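What the robot club at Doltdale is really teaching

The school in Doltdale has an automation club, and I have been asked more than once why I don't cheer louder for it. I have sat in on sessions since July. The students are bright and patient, and they stay late. My doubts are about what we tell them, and their parents, that the work amounts to.

This year's project is a kitchen helper, to be entered in the Lollorside challenge. Teams must show an arm that can tidy up after a meal. The club's entry is called Paiva, and the leaflet sent home said it would "give young people the skills of the future". I would like to know which skills, and whose future. 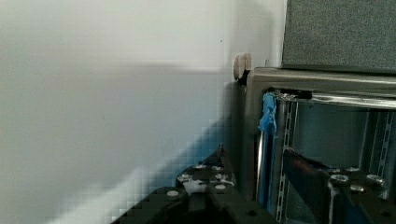 Most of a session goes on getting one arm to the right place. I don't mean the clever part, where it chooses what to do. I mean moving two dark plates, held together with a good many bolts, up to an open metal cabinet and stopping before they hit it. An adult does that in the time it takes to yawn. There is real learning in finding out how hard it is, and I wish the leaflet had said so. It went for a drawing of a smiling machine carrying a tray.

The money bothers me too. Entry to the challenge costs £300, and the parts fund stands at £500, most of it from Skireck, a firm that sells handling equipment and gets its name on the shirts. I have no quarrel with a local firm being generous. I do notice that nobody from Skireck has asked what the students think a warehouse job will look like when they are old enough to want one. It would make a decent discussion, and it would cost nothing.

Then there are the rules. A team is marked out of 100, and the points are for objects put away inside the time limit. You can guess what follows. The students stop asking why a grasp fails and start asking which objects are the easy points. One team dropped its most interesting idea, a way of checking a grip before lifting, as it was too slow to score. The judges will never hear of it.

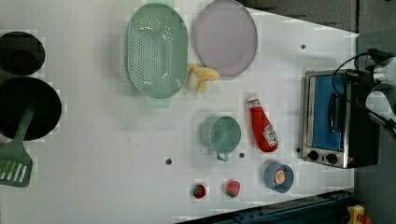

Would I close the club down? I would keep it and pull it out of the challenge for a year, so that the students could spend the time on the failures and write them up properly.

I have put this to the school and was told that families like a trophy. I dare say they do. The same families might also like to read two honest pages on what the arm could not do, written by the children who spent months with it. Employers might read them as well, if they meant what they say about problem solving.

Supporters tell me the excitement comes first and the understanding later. That may be true for some. I have watched others drift off once they saw that the same few students held the controls while the rest fetched, carried and reset the table. A club that taught everyone to be wrong in public, and then to find out why, would hold on to more of them. The leaflet for next year is being drafted now, and I have asked to see it before it goes out.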